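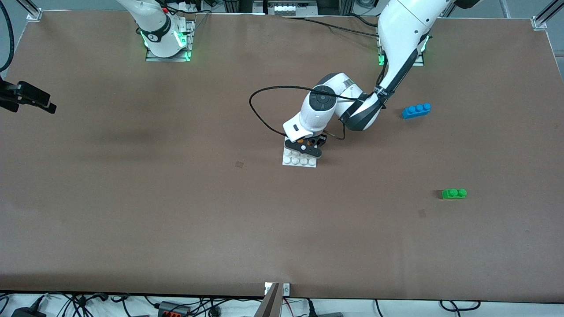

The left arm and the white brick, under Rule 6.

Stories > Short Fiction > Workplace
Read Submit Archive About

The Rules for the Table

There were 17 rules when I joined Maluleke, and they hung on the wall beside the table in a plastic sleeve. Rule 1 said that the rules must be read. Rule 2 said that having read them, you must sign. The signing sheet had been full for so long that people had begun signing the sleeve.

I was the new standards officer. The old one had gone to Mitden, where they made dishwashers and, I was told with some envy, had only nine rules.

The work was simple enough to explain to my mother. Two robot arms stood at the back of a table covered in brown paper, and they picked up toy bricks and put them down again. When they could do it properly they would be allowed to do it with something that mattered. My mother asked how long that would be. I said there was a procedure.

Rule 6 was the one everybody quoted. "The gripper shall not close upon an object until the operator is satisfied." It did not say what the operator should be satisfied with. The morning operator took it to mean the position of the gripper. The afternoon operator took it more broadly, and on some days, after a bad lunch, nothing closed upon anything until four o'clock.

I proposed an amendment. An amendment needed a trial, and a trial needed 200 picks under the old wording and 200 under the new, with the results sent to Drinby, where the head office was, and where no one had touched a brick since childhood.

We began in June. I sat on a stool with the clipboard while the arm leaned over the white brick like a heron that has been asked to fill in a form first.

"Are you satisfied?" I asked.

"With what?" said the morning operator.

"That's what the trial is for."

She thought about it. She had been there longer than the rules and regarded them as weather. "The fingers are square to the brick," she said. "The lights are green. The cable isn't under anything. I'd say I was content."

"Content isn't on the form."

"Then put satisfied, and put a note."

I put satisfied, and a note. By the end of the week the notes had their own folder.

There was also the matter of Rule 11, which concerned the paper. Rule 11 required the tabletop to be "clean and free of marks", and the tabletop had marks. It had smudges, and it had a small dark square that was on none of the drawings. The afternoon operator said the square was useful, as he lined things up by it. I said that if it was useful it should be a rule. He said that if it became a rule someone would want it measured, and the two of us looked at the square for a while in silence, as you might look at a hedgehog you had both decided not to mention to the landlord.

I wrote it down in the end. It was my job. "Unofficial reference mark, in use."

Drinby wrote back within the hour, which it had never done before. Was the mark a mark under the meaning of Rule 11? If so, all the picks made since it appeared were in breach. How many was that?

It was 1,456. I looked it up, and then wished I had been the sort of person who didn't.

They sent an inspector from Wolia, an outside firm who charged by the clause. He was a mild man with his own pen. He read all 17 rules, signed the sleeve, and asked to see a pick. The morning operator moved the arm over the white brick and stopped.

"Why have you stopped?" said the inspector.

"Rule 6."

"And are you satisfied?"

"I'm content," she said. "There's a note."

He asked for the folder. He read it standing up, then he asked for my stool and read it sitting down. He wanted to know who had written "satisfied, though not happy" and whether there was a scale. I said there could be. He made a small tick.

His report arrived a month later. It found that our grip was sound, our lights were in order and our bricks were a sensible distance apart. It praised the folder. It recommended that the small dark square be kept and protected by a new rule, and that Rule 11 be changed to read "free of marks, other than the mark".

As for Rule 6, it felt more evidence was needed. Over 100 picks should be repeated, with contentment recorded separately.

I typed up Rule 18 and went to put it in the sleeve. It wouldn't fit. The morning operator held the corners open for me while I pushed.

"You'll need a bigger sleeve," she said.

I asked her if there was a form for that. She nodded towards the drawer, and went back to the arm, and was satisfied at 10.42.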